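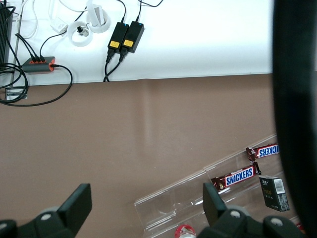

**How full should a tray be before it goes out on the counter?**
Fill it to one layer, with a finger's width left at each end so people can lift things out without dragging the rest along.

## 4. Loading the snack trays

Okay, so by now you've wiped the trays and they're dry (if not, back to section 3 with you!). I do the loading on a Sunday, usually with coffee, and it's my favorite part of setting up the Pavano counter. We use the clear plastic ones with the ridged divider. Ott Luik talked me into clear trays after years of wicker, and I'm never going back - you can spot a stray wrapper from across the room.

1. Put the tray on the table first, then bring the stock to it. I used to load on my lap. Don't.
2. Check the divider. Run a thumb along the ridge and feel for cracks.
3. Start with the candy bars. Snickers go in lengthwise, name facing up, crimped ends toward the short sides of the tray. Two bars in a tray is plenty for a quiet weekday.
4. Turn any bar that has landed upside down. Customers do read the labels, and Greer Hepburn will notice even if they don't.
5. Add small stuff last, gum and mints and so on, on the other side of the divider.
6. Write the tray number and the number of bars on the Brilley sheet. A full cabinet is 112 bars across all the trays, so the sheet should add up to that on delivery day.

**Note:** Cigarettes never ride in a snack tray, not even for the walk from the back. They have their own locked drawer and their own page on the sheet. If a pack is lying next to a tray while you're loading, put it away before you do anything else.

**Note:** Bottles stand on the table and go over to the shelf separately. A bottle laid in a tray rolls, and it takes the candy with it. I've picked up enough peanuts off the floor to feel strongly about this one.

**Caution:** Keep chocolate well away from power adapters. The white ledge behind our work table is where all the chargers end up (sorry, I've tried), and adapters get warm. Load toward the front of the table and leave the cables be.

### Moving a loaded tray

1. Hold it with both hands, one under each short side.
2. Keep it level. The plastic is slick and the bars will slide if you tip it even a little.
3. Set it down on the counter and push it back until it touches the Londoño rack.
4. Look at it from the customer's side. Can you read the names? Great, next tray!

### If the count is off

Count again before you message anyone. Then check the delivery slip, and look under the divider if yours lifts out - Wilson Correa once found a whole bar wedged in there. Still short? Write the difference in the margin and leave the sheet for Fredy Bedoya, who sends the corrections to Hirnico at 4 on delivery days.

Barcodes and price stickers are in section 5.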